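Call for participants: review panel for simulated manipulation test rules

Preken is seeking reviewers for the second draft of the Listeck rules, a set of good practice requirements for reporting robot arm trials run in simulation. The panel is open to operators, test engineers, graduate students and safety staff. A background in standards work is not required.

The draft covers three matters: how a test cell is described, how camera views are logged, and when a trial may be excluded from the reported total. Part A deals with the cell. Each submission must state what the arm base stands on, the position of every free object at reset, and the light sources in use.
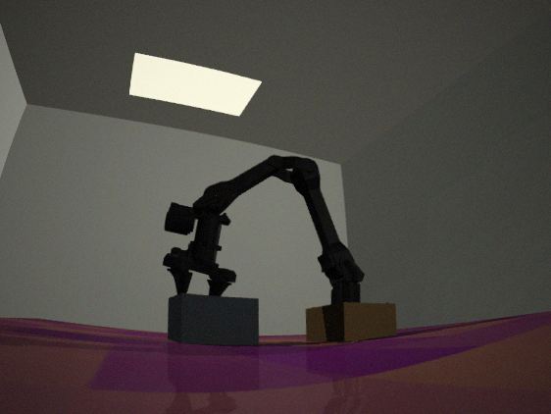 Figure 1. Room view: arm base on the brown box, gripper over the navy box.

Reviewers will apply the draft to a log of 500 simulated trials and mark each clause as clear, unclear or not testable. One trial, no. 499, is supplied fully marked as a reference. Differences between reviewers will be settled in writing. Part B, on camera views, drew the most comments in the first round, mainly over clause wording on fingers blocking the line of sight to the target. Reviewers should read it together with the colour and surface pattern annex.
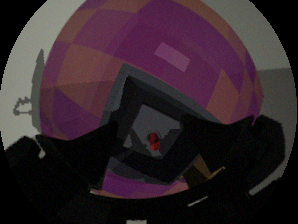
Figure 2. Gripper-side view: red object in the dark recess, fingers in the foreground.

Time required: 80 hours, unpaid, spread over the review period. Work is remote. Files are supplied in a common viewer format and no simulator licence is needed.

Applicants should have:
- experience reading robot trial logs or test reports
- normal or corrected colour vision
- no current contract with Minier or Beaulieu, who wrote the first draft

Reviewers are listed by name in the published rules unless they ask otherwise.

To apply, send a one-page summary of relevant work to Lise MacDonald, panel lead. Questions on the log files go to Colton Nguyen. Review starts in June.

Posted May 25, 2020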